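Subject: Re: [papercraft-list] Stulix pads and heat set ink on coated card
List: Sollau Stamp and Paper list, plain text digest
From: Vũ

Replies in order, with the original quoted where it matters.

> I switched to the Stulix pigment pads in November and I have had
> nothing but smears on coated card. The same stamps on uncoated card
> are fine. I heat set every panel before I touch it. Is the ink bad,
> or do I need a different card? Also, does anyone still mount red
> rubber on foam, or is it all acrylic blocks now?

1. The ink

I doubt the pad is bad. Pigment ink dries slowly on a coated surface. Uncoated card takes some of the liquid into the fibers, and coated card does not, so the film sits on top until it evaporates or is set with heat. If the same pad prints cleanly on uncoated stock, the pad is doing its job.

The usual fault is too much ink. A new foam pad is very wet. Tap the stamp on the pad, do not press it, and take a first print on scrap before going to the real panel. For the first month with a new pad I print twice on scrap.

2. Heat setting

Most people move the heat tool too fast. I hold mine about a hand's width off the card and keep it on each area for a slow count, then let the panel cool flat under a sheet of copy paper. Check one corner with a clean finger after it has cooled, not before. Warm ink feels set and then lifts.

If the card curls toward the heat, turn it over and warm the back for a few seconds. Do not put a curled panel under a heavy book while the ink is fresh. The book will print itself. 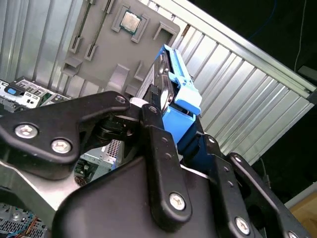
3. Card

I ran the same stamp, the same pad and the same heat tool on the coated stocks I had in the drawer. The stamp was a fern in red rubber with thin veins, and it shows any spread right away.

Nollport gloss, white: still lifting the next morning. I would not use it with pigment ink at all, except with clear embossing powder.

Nollport satin, white: clean after heat and an overnight rest. Slight loss in the thinnest veins.

Nollport satin, cream: same as the white. The brown ink looks a little redder on it.

Unmarked coated card from a sample pack: smeared. I have no idea who makes it.

Solvent ink gave a sharp print on all of them with no heat. The drawback is cleanup, and solvent cleaner is not kind to some clear polymer stamps. Test on the edge of the stamp first.

If you want to keep the gloss card, ink with the pigment pad, cover with clear fine powder, tap off the excess and melt it. The result is raised and shiny, so the image has to suit that. Fine line work fills in. Bold shapes are fine.

4. Mounting

I still use cling foam for red rubber, on acrylic blocks. Wood mounts took up too much room. At last sorting I had 364 unmounted images, and they fit in binders on one shelf. Wood blocks for the same number would need a cabinet.

Trim the rubber before you put it on the foam, then trim the foam with the scissors tilted slightly under the image. A vertical or outward cut leaves a ledge, and the ledge picks up ink and prints a faint line along one side. If you already have that line, wipe the ledge with a dry cloth before each print, or cut it back.

For a large background stamp, lay the stamp face up on the table, ink it, put the card on top and rub through a sheet of copy paper. This avoids the rocking that you get with a big block. Tape one edge of the card if your hands are not steady.

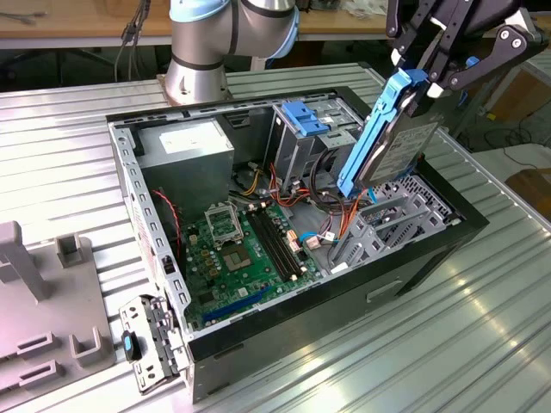 Open desktop case, with a hard drive in its blue caddy.

5. Swatch sheets

Someone asked off list for my ink swatch layout. It is a plain grid, 60 squares to a page, with the pad name penciled under each square and the card name at the top. I make one page per card stock. It is dull work - but it has saved me a lot of spoiled panels. If there is interest I will post the blank as a text file with measurements, as attachments do not go through on this list.

Please trim quoted text when you reply. The last digest was mostly signatures.

Vũ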